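About Lurnach

Lurnach designs and produces wooden shape blocks, sorting sets and work boards for preschools, kindergartens and early elementary classrooms. The company was founded by Urmila Rajput, a former kindergarten teacher, who began by making replacement pieces for sets that her own school could no longer buy. Ms. Rajput remains director of the company and approves every new shape before it enters the catalog.

Our work rests on a simple classroom activity. A child is given a board and a number of blocks and is asked to put together the ones that belong together. Some children sort by color, others by outline. A teacher may ask for all the green blocks, or for a star and a cylinder, and then let the child explain the choice. The activity needs very little introduction and can be repeated throughout the year with small changes.

The Lurnach Shape Collection is the center of our program. It includes cylinders, stars, cubes, pentagonal and hexagonal prisms, and hearts. Color and shape are treated as separate matters in the collection, so that a star may be green in one place and red in another. Teachers have told us that this is the point at which the most useful conversations begin.
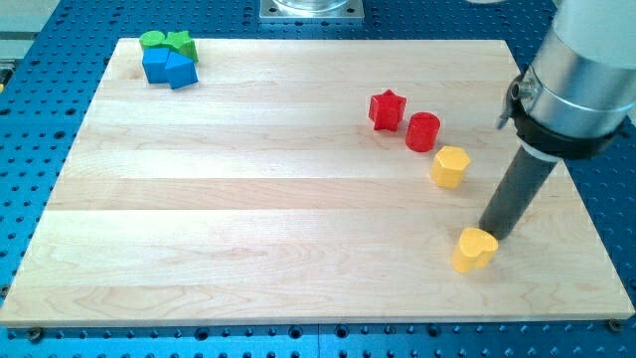

Boards are supplied separately from the blocks. We recommend that each child or pair of children have a board of their own, as it marks out a clear working area and keeps neighboring sets from becoming mixed. Our maple boards are glued up from strips, and slight differences in tone between one strip and the next are to be expected. They are not considered a defect under our return policy.

Schools may order through our main office or through our two distribution partners, Endden and Ostuno. Endden serves public school districts and accepts purchase orders. Ostuno handles private preschools, family child care homes and individual customers. Orders of 100 sets or more are prepared by our own staff and should be placed by June for delivery before the start of the fall term.

Replacement blocks are available singly. When ordering, please state the shape, the color and the set number, 124 for the small set or 1000 for the full classroom set. Pieces from older sets can usually be matched, although the yellow was changed slightly when we moved to our present finish and may differ from the original.

The Buthelezi Room, at our main office, is open to teachers by appointment. Visitors may handle every piece in the catalog, try the boards at child-height tables and consult our collection of lesson plans. Groups from teacher training programs are welcome and should write to us in advance with the number of participants and any access needs.

Correspondence may be addressed to Lurnach, P.O. Box 3751. Questions concerning damaged or missing blocks should be marked for the attention of the Replacement Desk.

Page last reviewed 4 January 2025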